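Shire and province at odds over Varkham grant conditions

The elected council in Varkham will write back to the provincial government this month to reject two of the five conditions attached to its recovery funding, setting up the second dispute between the two levels of government since winter.

Mayor Yetunde Edet told Saturday's special sitting that the council accepted the need for outside auditing and had already opened its books. What it would not accept, she said, was a requirement that every hiring decision above clerk level be approved by the provincial finance office before an offer is made.

"We have 35 vacant positions and some of them are at the water plant," Edet said. "If each one has to travel to the capital and back, we will still be advertising at Christmas next year."

The funding package was agreed in principle in the spring, after the closure of the Zitier cannery took away the town's largest ratepayer. The cannery employed 735 people at its peak and paid close to a third of the commercial rates collected in Varkham. Without it the council could not cover its December payroll, and it asked the province for a bridging loan.

The province offered a loan in three instalments. The first was paid without conditions. The second was tied to a review of council spending, completed in August. The third, the largest, comes with the five conditions now in dispute.

Three of them are not contested. The council will publish quarterly accounts, it will freeze travel and hospitality spending, and it will merge its parks and roads depots on the one site at Havix Road. The depot merger had been in the council's own plan for two years and work on the fence has started.

The fourth condition is the one on hiring. The fifth would give a provincial supervisor the right to attend closed sessions and to suspend any decision for 14 days while it is checked against the loan agreement.

Deputy mayor Wakana Ebihara, who chairs the finance portfolio, said the suspension power went well past what other towns had been asked to sign. She said she had read the agreements for four other municipalities and found no similar clause in any of them.

"I am not against supervision. I voted for the audit," Ebihara said. "A supervisor who can stop a vote of elected members is a different kind of thing and people here should be asked about it first."

The provincial minister for municipal affairs, Ülle Šimkus, has defended the conditions. In a letter tabled at the sitting she wrote that the loan was being made with public money at a rate well below what a bank would charge, and that the province had a duty to see it repaid. She pointed to the August review, which found overtime payments that had not been signed off and a contract renewed twice without tender.

Šimkus also wrote that the 14-day power would be used "sparingly" and that a hiring request would normally be answered within five working days. The council's reply, a draft of which was circulated to members, asks for both of those assurances to be put in the agreement itself.

The tone of the exchange has sharpened. The minister's letter said delay was "a choice the council is making on behalf of its residents". The draft reply calls that sentence unhelpful and asks for it to be withdrawn. Two members wanted stronger language. Edet said she had talked them out of it and the matter was left there.

Opposition member Triin Juška voted against sending the reply. She said the council was in no position to bargain and that the town would get a worse offer the longer it waited. She moved that all five conditions be accepted for 12 months and then reviewed. The motion was lost, seven votes to three.

Juška said afterwards that she would bring it back. "People who come to see me want the pool open and the garbage picked up. They are not asking me about closed sessions."

The pool has been shut on weekdays since September and the library is closing at 3 p.m. Both would return to normal hours once the third instalment arrives. Garbage collection has not been cut, although the green bin round moved to every second week.

The municipal workers' local says it was not consulted on the hiring condition. Its president, Birutė Eglītis, said members were covering two and sometimes three jobs and that any extra step in filling vacancies would make it worse. The local has asked to meet the minister directly and is waiting on a date.

A petition calling for a public meeting before anything is signed had 736 names when it was handed to the town clerk. Under the council's rules 600 are needed to force a meeting, so it will go ahead once the clerk has checked the signatures against the roll. That usually takes a week. The curling club has been booked as the venue, with doors at 6:30 p.m., and written questions can be left at the front counter of the town office beforehand.

If no agreement is reached by the end of the month, the third instalment lapses and the council would have to apply again in the new financial year. Finance staff have told members there is enough in reserve to meet wages until the middle of February. After that the council would need to sell land or borrow commercially, and it has had no valuation done on either of the two lots it owns near the rail yard. 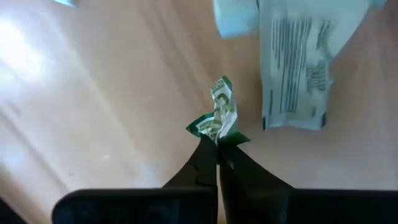
Also before council

Members put off a decision on downtown parking fees until the next regular sitting. The dog licence fee stays where it is. Nominations for the seniors' advisory group close at 4 p.m. Friday, and forms are at the town office and the library desk.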